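Minorwood College
Workshop Practice: Desktop Systems
Handout 4: Removing and refitting the processor
Issued 2026-08-03
Prepared by Notburga Wieser. Bench procedures checked by Faisal Jatoi.

4.1 Scope

These notes cover the removal of a socketed processor from a tower case lying on its side, inspection of the socket, and refitting. They assume Handouts 1 to 3 have been read and that the safe isolation sheet has been signed. Laptop boards and soldered processors are dealt with in Handout 7.

The practical is held in room 2194, Dolholm building. The work at the bench is worth 16 marks and the written record is marked separately. Bring the record sheet (form 1054) and a pencil. Ink is not accepted on the sheet, as entries are often corrected during the session.

4.2 Terms used

Substrate. The thin green base of the processor package. The contacts are on its underside.

Heat spreader. The metal lid bonded to the top of the substrate. It carries the maker's printed text. Copy this text onto the record sheet before any paste is applied.

Socket. The part fixed to the board which receives the processor. In a land grid socket the sprung contacts are in the socket and the processor has flat pads. In a pin grid socket the pins are on the processor.

Load plate. The hinged metal plate that closes over the edges of the heat spreader and presses the processor down on to the contacts.

Lever. The bent bar that closes the load plate and holds it shut. Its free end is kept under a hook or tab beside the socket.

Retention frame. The metal surround that carries the load plate and lever and is screwed to the board. In ordinary work it stays where it is. The screws through it are not processor screws and are not to be loosened in this practical.

Cooler mounting holes. Holes which take the screws or posts of the cooler. They are often confused with the screw positions of the retention frame. Compare the two on the bench board before starting on the case.

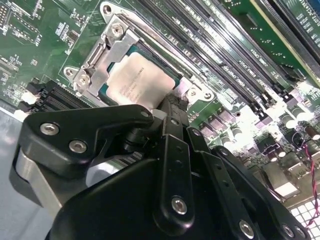 The orientation of the processor in its socket is fixed by notches or by a marked corner. On land grid parts there are usually two notches in the edge of the substrate, and a small triangle at one corner. The socket has matching features. Find both sets before the part is lifted, and sketch them in box 2 of the record sheet.

Memory channels are lettered on most boards by printing next to the slots. A fault that appears as missing memory on one channel may come from a poor contact under the processor, as the memory lines pass through the socket on current designs. For this reason the channel and slot of every module removed must be written down, even where the modules are identical.

4.3 Preparing the case

1. Shut the system down, switch off at the supply and withdraw the mains lead. Press the front power button for five seconds.

2. Disconnect all outside leads. Label any that are not obvious.

3. Lay the tower on its side with the removable panel uppermost. The rear panel connectors should be on the left when viewed from the working side. All directions in this handout assume that position.

4. Release the side panel and put it away from the bench. Panels leaned against the bench leg have been kicked more than once.

5. Fit the wrist strap and clip it to bare metal on the chassis. Painted surfaces and plastic latches are not suitable.

6. Before touching anything further, identify the following and tick them off on the record sheet: board, processor area, memory, expansion card, power supply, drive cage, drive bays.

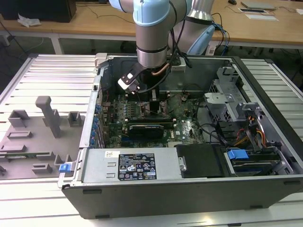 Figure 4.1. Tower on its side, panel removed. The board fills the middle, with the drive cage on the right and the power supply along the front.

The layout differs between makers and between models from one maker. In some towers the power supply is next to the rear panel at the top. In others it lies along the lower edge of the case and its leads rise past the drive bays. The position matters here for one reason only: leads which cross the board have to be moved before the cooler can be lifted straight up.

Coloured plastic parts inside a business tower are commonly the ones intended to be moved by hand. Latches for drives, card retainers and panel releases are treated in this way by several makers. It is a convention and should not be relied on. Where a coloured part does not move under light finger pressure, stop and consult the service sheet.

4.4 Removing the cooler

The cooler must come off before the lever can be reached. Some coolers are a plain finned block. Others have heat pipes, curved tubes which carry heat from the base to fins placed elsewhere. Do not lift a cooler by its pipes. A bent pipe may look sound and still have lost its working fluid.

1. Unplug the fan lead at the board. Pull on the plug body.

2. Loosen the cooler screws in a diagonal order, two turns at a time, until all are free.

3. Turn the cooler slightly from side to side to break the hold of the old paste. If it will not turn, do not pull. On pin grid boards the processor can be dragged out of a closed socket at this point.

4. Lift straight up. Place the cooler on its side on the mat with the paste facing away from other parts.

5. Clean the base and the heat spreader with a lint-free wipe and isopropyl alcohol. Wipe inwards from the edges.

4.5 Opening the socket

1. Press the lever down a little, then outwards, to clear its hook.

2. Raise it through its full travel. Keep a finger on it throughout. A lever released under load can strike the board.

3. Raise the load plate. On some designs it lifts with the lever, and on others it has to be raised separately.

4. Hold the processor by two opposite edges of the substrate and lift it vertically. Do not slide it. Do not tilt it to get a fingernail underneath; use the cut-outs in the socket wall.

5. Put the processor in its tray with the heat spreader upwards, and close the tray lid.
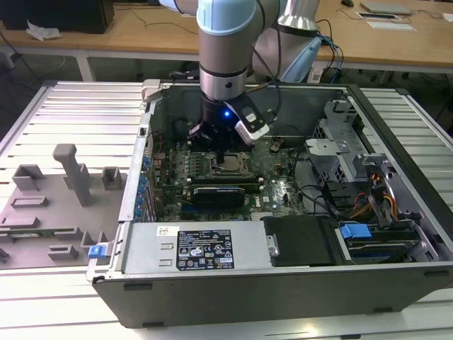
An open land grid socket is the most easily damaged item on the board. Until the processor or the plastic cover is back in place, tools are kept out of the case, and no lead, screw or wipe is passed across the opening. Anything that has to be moved, such as a stray power lead, should have been moved under 4.3.

4.6 Inspection of the socket

Use the bench magnifier and the lamp. Set the lamp low and to one side, so that light falls across the contacts at a shallow angle. Light from directly overhead tends to reflect off the metal surround and hides small faults.

View the contacts along the rows and then across them. A sound field shows an even pattern in both directions. A bent contact breaks the pattern and catches the light differently from its neighbours. Record its position by counting rows from the marked corner.

Faults are recorded with the letters below.

B: bent contact
M: missing contact
P: paste or other matter in the socket
C: cracked or lifted socket wall
L: load plate or lever does not travel freely

Code P is the most frequent finding at the Dolholm benches. Paste is removed only by the tutor. Compressed air is not used on an open socket in this course, nor are brushes of any kind.

Of the boards in the Tamolance set, which is used for assessment, two have a known fault. They are not marked. A record sheet that reports no fault on one of these boards receives no marks for section 4.6.

4.7 Refitting

1. Check the text on the heat spreader against box 1 of the record sheet.

2. Match the marked corner of the processor to that of the socket.

3. Lower the processor vertically until it rests in the socket. Release it. It should lie flat under its own weight. If it rocks, lift it out and look again.

4. Lower the load plate. Where the plate has a leading tab that goes beneath a shoulder screw, see that the tab is under the screw head before the lever is moved.

5. Bring the lever down and hook it. Firm pressure is normal on a land grid socket. A pin grid lever needs far less, and resistance there means the part is wrongly seated.

6. Apply paste as shown in Handout 3, refit the cooler and tighten its screws in a diagonal order. Reconnect the fan lead.
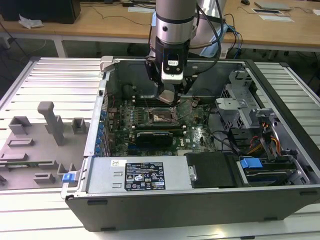
Figure 4.2. Open socket near the centre of the board, retention bracket raised; graphics card in the slot below it.

Expansion cards near the socket may stay in place if the lever can complete its travel without touching them. In a compact board layout this should be tested before the cooler is removed. A card that has to come out is logged with its slot and any power lead attached to it.

4.8 First power-up

Leave the side panel off. Check that the fan lead is connected, that memory modules are back in their recorded slots and that no lead can touch the fan. Reconnect the mains lead, keyboard and display only.

On first start the firmware may report a changed processor and stop for confirmation. Enter setup and read the processor temperature after ten minutes at idle. The limit for this practical is 67 degrees Celsius. If the reading goes above that, shut down, isolate, allow the cooler to cool and return to 4.7 step 6.

4.9 Record sheet

Enter the results in Filip under your own login before leaving the room. The paper sheet is handed in as well. Box 6 (faults) must contain either a code and a position or the word "none". A dash will be read as not inspected.

4.10 Questions for the written record

a) Explain why the lever must be fully raised before the load plate is moved.

b) A system starts with half its memory after a processor has been refitted. List the checks in the order in which you would make them, starting with those that do not need the cooler to be removed.

c) State two differences in handling between a land grid and a pin grid processor.

d) Give the effect of tightening the cooler screws fully one after another along one side.

Reading before the next session: Handout 5, Storage and drive bays, sections 5.1 to 5.4.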